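Home Reviews Workshop Letters About

Kevedov furniture wax kit: the review I've been putting off writing

14 shares · 3 comments

I've been rubbing wax into old furniture since October and my family is tired of hearing about it, so you get to hear about it instead. The short version is that I love this kit. The long version has a few complaints in it, one of them fairly serious if you have small hands or a bad wrist, and I'll get to that.

The kit is the Kevedov, the bigger of the two they sell. It costs 40 dollars and you get a tin of clear wax, a smaller tin of brown, a round brush with a stubby handle, a sheaf of very fine pads, two cloths and a stick of filler that looks like a crayon. There's a folded instruction sheet too, which I'll also get to, because it's a strange piece of writing.

I should say what I was coming from. For years I used the spray polish everybody's mother used. It smells like a lemon that has been to college. It makes wood shiny until dinner and then it makes wood dusty. I knew wax existed, but I had an idea it was for people with barns, and that you needed to know the name of every tree. Then a neighbor down the hall moved out and left me a little side table with white rings all over the top and I thought, well, I can't make it worse.

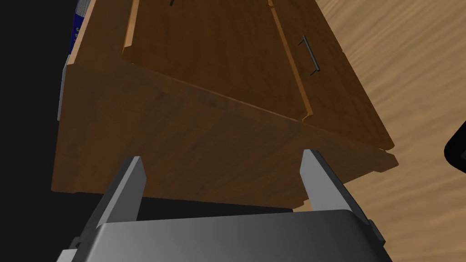 So the first thing to know is that the prep matters a lot more than the wax does. I went straight in with the tin the first time, like a kid with a jar of peanut butter, and sealed a nice layer of old kitchen grease right under the shine. It looked fine from the doorway. Up close it was smeary, and when I put my hand on it my hand stayed for a second longer than I wanted. I took it all back off with mineral spirits on a rag (window open, please) and started over.

Second time I washed it with a few drops of dish soap in warm water, dried it, left it overnight and then went over it with one of the pads, always along the grain. These pads are the best thing in the box. They're softer than steel wool and they don't leave those little gray hairs behind. Work lightly! You want the surface to feel the same everywhere when you run your fingertips across it with your eyes shut. I know how that sounds. Do it anyway, your fingers are much better at this than your eyes.

Then the wax. The clear one is firm, a bit like cold butter, and it warms up quickly if you stand the tin near a radiator. Take less than you think. I scrape the brush across the top once and that does a whole drawer front. Small circles to get it in, then long strokes to even it out, then walk away. The sheet says to wait 10 minutes. I've tried it at 10 and I've tried it after a long phone call with my sister, and the long phone call gave a better result every time. It goes from greasy to a sort of haze, and when it's hazy it's ready.

Buffing is where I became a bore. The haze goes, and the color underneath comes up deeper and warmer, and there's this low glow that has nothing in common with the hard shine you get from a spray. I did one half of the table first just so I could look at the two halves together. Then I left it like that for three days so that visitors could look at it too.

The brown tin is trickier. It's meant for darker wood and for hiding scuffs, and it does hide them, beautifully, on edges and feet and anywhere things get kicked. On a big flat panel I'd be careful. It settles into every scratch and dent, including the ones you'd never noticed, and draws a map of them. On my hall cupboard I put brown on the frame and clear on the doors, and I'm very happy with that. On the lid of the blanket chest I put brown everywhere and I have had to learn to call it character.

It also comes off on things for the first day or so. I found out with a white pillowcase. If you're working anywhere near fabric, cover it or move it, and don't do what I did and fold the laundry on top of a chest you finished that morning.

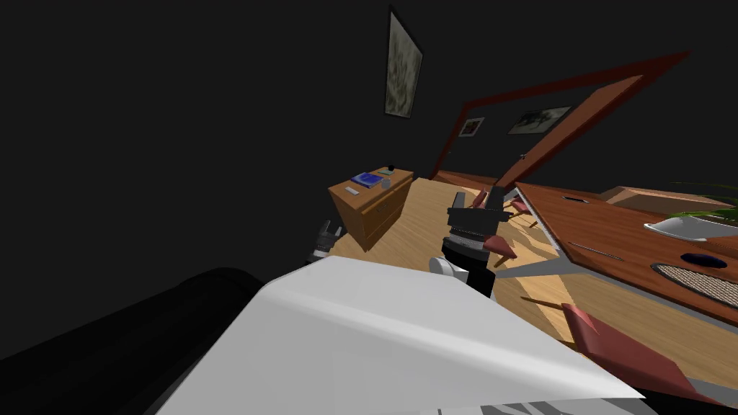 Pale surface in front, dark wall behind.

Now the filler stick. I expected nothing from it and it surprised me. You rub it across a scratch, scrape off what's left with an old library card, and wax over the top. For a thin scratch on medium-brown wood it's very good, I can only find mine if the sun is low. For anything deep enough to catch a fingernail it sinks after a week and you have to do it again. There's only the one color in the box, and it's a middling brown, so if your furniture is pale or very dark you'll want to buy another. They sell them separately for 3 dollars. I wish they'd put a pale one in and left out the second cloth.

About those cloths. They shed. The first time I used one I ended up with a fine fuzz waxed permanently into a picture rail. Wash them twice before you use them, or use an old T-shirt, which is what I do now. The T-shirt is better in every way and cost me nothing.

And the brush, which is my real complaint. The bristles are lovely, dense and springy, and they've kept their shape through more furniture than I meant to do. But the handle is a short little knob, and you have to pinch it, and after one wardrobe door the base of my thumb was complaining so loudly I had to stop. My friend Vaida borrowed it for a dresser and brought it back the same evening with the single word "ow." I've since bought a Marchand brush with a proper long handle and I use that for anything larger than a stool. It isn't quite as nice on the wood but I can still open a jar afterward.

Which brings me to the instruction sheet. It's one page, folded in four, and I think it was written by someone who was being chased. Step 2 is "Apply." Step 3 is "Remove." Nowhere does it mention washing the piece first. There's a paragraph about storing the tin away from horses. If you're new to this, skip it and get hold of Hélène Fehr's little booklet on looking after wood, which my library had, and which explains in plain words what's going on and how to tell old shellac from varnish. You want to know that before you go near anything with spirits. I didn't know it, and I got lucky.

I've tried two others to be fair. The Gukora paste is cheaper and comes in a bigger tin, and it goes on easily, almost too easily. It stays soft for days and picks up every crumb in the room. I wouldn't put it on a table. It's quite good on drawer runners, though, and I keep it for that. The Sindilgate one smells wonderful, like a church with oranges in it, and gives a harder finish than the Kevedov, but it dries so fast that I kept getting lap marks on anything wide. Someone with more practice would probably love it.
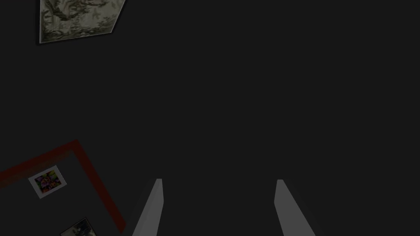
How long does it last? The side table gets mugs, keys, mail and a cat, and I've redone the top once since the fall. The cupboard doors haven't needed a thing apart from a wipe. Water beads up if you catch it quickly. If you don't catch it you can still get a pale ring, but a bit more wax and some elbow usually takes it out. Hot things are another matter. I set a casserole down on it without a mat on a Thursday night when I was talking and not looking, and that mark needed the pads and a whole new coat.

A few odds and ends. Don't use it on anything with a plastic or foil surface, it just sits there looking sorry. Don't use it inside a cupboard where you keep bread, or your toast will taste of furniture. The tins have no lip to get your fingers under, so open them with a coin. The clear wax has hardly gone down since I started, and I have been generous, so I think one kit would see most homes through a couple of years. And put your rags outside to dry flat if you've used spirits on them, never in a ball in the trash. That last one matters more than everything else on this page.

Would I buy it again? Yes, gladly, and I've already given one as a housewarming present. I'd pay a few dollars more for a decent handle. The neighbor who left me the table came by for her mail and didn't recognize it, and I have to tell you I enjoyed that more than was polite. Next up is a set of four chairs from the thrift store, which somebody painted green, and I'd be glad to hear from anyone who's had paint off spindles without losing their mind.

3 comments

Sheldon Boychuk
Agree on the brush. I slid a piece of garden hose over the knob and taped it, looks ridiculous but my thumb is fine. For the green chairs, try a heat gun on low for the flat parts and string with stripper on it for the spindles, pulled back and forth like you're shining a shoe. Test for lead first if they're old.

Thaís Damasceno
Does the brown one smell very strong? I'm in a small apartment and my windows only open a crack in winter.

Zachary Kowalchuk
@Thaís I've used both in a studio. The clear is mild, the brown hung around for two days. I'd wait for spring if you can. Great review by the way, I've had mine sitting in a closet unopened because of that instruction sheet.

Older posts Newer posts Back to Reviews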